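Category: Datasets / Home & Furniture

Wednesday, February 7, 2024 – posted by the Skillholm catalog desk

# Falline Secondhand Furniture Listings

Falline is a table of 1271 listings for used furniture, taken from the printed sale sheets of two shops, Stevach and Boutros. Each row is one listing. Prices are as printed and have not been adjusted.

## Columns

- `shop` – stevach or boutros
- `sheet_no` – number of the sale sheet
- `item` – short name, lower case
- `wood` – as the shop wrote it, blank if not given
- `price` – whole dollars
- `notes` – free text, often blank

The `wood` column is the least even of the six. Stevach tends to name a finish ("reddish brown", "dark brown") and Boutros names a species when it names anything. We left both alone. Do not group by this column without cleaning it first.
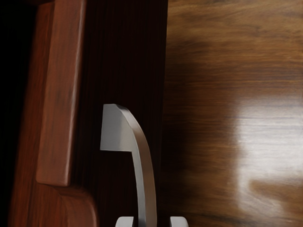
## Known problems

- 266 rows have no price. Most are from Boutros, which printed "ask" for larger pieces.
- 71 rows are likely repeats of an item carried over from an earlier sheet. They are kept, with "repeat?" in `notes`.
- Wardrobes and cabinets are mixed up in the older Stevach sheets.

## Updates

The next version is planned for May and will add sheet dates. Column names will stay the same.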